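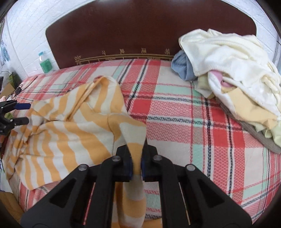
Folding is the job I get asked about most, so I'm starting our news with it. I run the garment care side at Clutico, and from 15 Jun 2019 the folding line at our Clodby site goes over to part automation for good. We've been building up to this since May and I'm thrilled (and a bit tired) to be able to say so in public. If you've never had to think about how you fold things, try watching a soft striped sleeve bend and narrow between a pair of gripper jaws, with the rest of the garment still spread across the bed in creases and a great heap of other clothes waiting beside it. A box is the same shape every time you pick it up. A top with sleeves is a different shape every single time, and that has kept machines out of our trade for years while everyone else got theirs.

So what are we announcing? The new line is called Trullura, and it was put together with our partners at Berge, who look after the mechanical side. It will take on the plain, repeated part of the work: picking up, spreading out, first fold, second fold, onto the pile. Checking, mending, stain spotting and packing all stay with people, and so does anything with beads, pleats or a label that makes you nervous.

The Clodby site handles 3000 garments in a normal week. During the trial, 2474 of one week's garments went through Trullura, and the rest were done by hand in the usual way. I was hoping for something near half, so I had to read that figure twice and then go and make a cup of tea!

I want to talk about the people, because that's the bit our neighbours in Clodby keep stopping me in the shop about. We have 11 folders on the team. All of them are staying. Their hours are the same, their pay has gone up a grade, and the job title on the rota is now "garment handler" (they voted on it, and I lost, I wanted something grander). In practice it means they spend their day moving between the line, the checking bench and the mending corner, where before they stood at one table from the start of a shift to the end of it.

The sore wrists were a real worry for us. I folded for years myself before I went into the office, and my left thumb still clicks when it rains. Folding all day is light work for the first hour and heavy work by the last one, and we've had good people leave over it. I can't promise that's all behind us. I can say that the team asked for shorter turns at the folding table long before any of this came along, and now they've got them: two hours at most, then you swap.

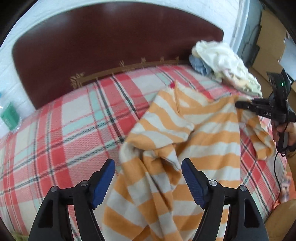 The other big change is who gets to teach. Trullura needs showing how each kind of garment ought to be handled, and our folders are the ones who know. Where do you take hold of a sleeve so it doesn't twist? When do you give up and start again from the collar? Some of our longest-serving staff had never been asked to explain it, and it was lovely to hear them argue about it over lunch. (Shoulder seam first or hem first? We still haven't settled that one.) Teaching time is paid at the higher rate and it counts towards the training record everyone keeps with us.

It hasn't all been smooth. Stretchy fabric gave us trouble for weeks, and ribbed knits are still done by hand. The line is slower than our quickest folder on a good morning, and she has let me know it. We also got the first rota badly wrong, with everybody's swap falling at the same time and a queue at the checking bench right back to the door. That's been sorted, with a lot of crossing out.

For customers, very little will look different. Your bags come back on the same days, in the same paper, at the same prices. If you've asked us to fold something a particular way, that note stays on your account and a person will read it. If you'd like your things done entirely by hand, just tell the front desk and we'll do that at no extra cost.

We're keeping two places open for new garment handlers at Clodby this summer. You don't need any experience with machines, though it does help if you like clothes and don't mind being on your feet. Ask at the front desk for a form, or ask for me and I'll find you one.

Notes for editors: Clutico washes, mends and folds clothing for homes and small businesses from its site in Clodby. Berge supplies and services the Trullura line. Press visits can be booked through the Clutico front desk, mornings preferred.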